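Flanusville Seed Swap List

README

Hi! If you landed in this folder because somebody at the library sent you the link, welcome. I keep the list of seeds that people in Flanusville grow, save and trade with each other, and this file explains what's in it and how to read it without going cross-eyed.

The list started as my own notebook. Then Lorna Panganiban gave me a shoebox of bean packets with her handwriting on every one, and I spent a very happy February typing them all up (my keyboard still has bean dust in it). After that other people wanted in, and now there are 356 entries from 36 growers.

What's in the folder

seeds.csv is the main list, one line per packet.
growers.csv has a short code for each grower and which side of the river they garden on. No street addresses, please don't ask me to add them.
notes.txt is where I put the long rambling stuff people tell me over the fence. Some of it is great. Mieczysław Jabłońska's bit on saving leek seed runs longer than this README and I wouldn't cut a word.

The columns in seeds.csv

name: whatever the grower calls it. If you call your tomato "Big Ugly," it goes in as Big Ugly.
kind: bean, squash, tomato, lettuce and so on. Peas and sweet peas are separate kinds! One of them is poisonous, so please check this column before you cook anything.
year: the year the seed was picked. Blank means the grower couldn't remember.
grower: the short code from growers.csv.
isolated: yes, no or unsure. "Yes" means the plants were kept away from others of the same kind. Squash with a "no" here could give you just about anything. I grew one last summer that looked like a bowling pin and tasted like wet paper.
sprouted: how many came up when tested, as a percent. Of the 356 entries, 322 have a number and the rest are blank.

How I test

Damp paper towel, ten seeds, zip bag, top of the fridge. I look at them after a week, and slow things like parsley and peppers get longer. It's a kitchen test, so a 70 in my list might be an 80 in your greenhouse or a 50 on your cold windowsill. For very small packets I skip it, it seems mean to use up half of somebody's seed just to fill in a box.

Things that are wrong with it

Names are a mess. There are at least two beans called Grandma's Pole and I don't think they're the same bean. I've left them as separate lines until somebody grows them side by side (I'd love it if that was you).

It's heavy on beans and tomatoes, which are easy to save. Hardly any carrots. Also 23 of the entries came from one grower who moved away, so I can't go back and ask about those.

Days to harvest isn't in there at all. I tried, but everyone starts counting from a different point and I gave up.

Storage

Cool, dark and dry is the whole trick. Paper envelopes inside something with a lid or drawers, kept out of the kitchen, which gets steamy. I write the kind and the year on the envelope in pencil, as my pens all fade. Let bean seed dry until it shatters when you hit it with a hammer, and if it squashes, give it another week.
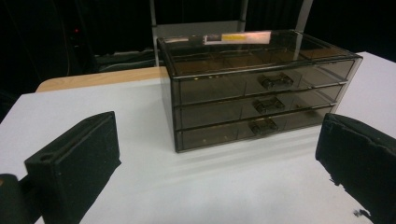

Small storage unit with three drawers, smoky gray plastic.

Beans and squash need more room than you'd think, and lettuce seed needs almost none.

Adding your seeds

Send me the name, kind and year, plus anything you know about how it grew. Or catch me at the library on Wednesday after four, I'm usually there with the laptop. Messy notes are fine, I can read nearly anyone's handwriting by now.

Using the list

Copy it, print it, start one for your own town. If you fix a mistake, tell me so I can fix it here too. Please don't use it to sell seed under a grower's name unless you've asked them first.

Still to do: sort out the garlic, which isn't a seed but people keep bringing me garlic.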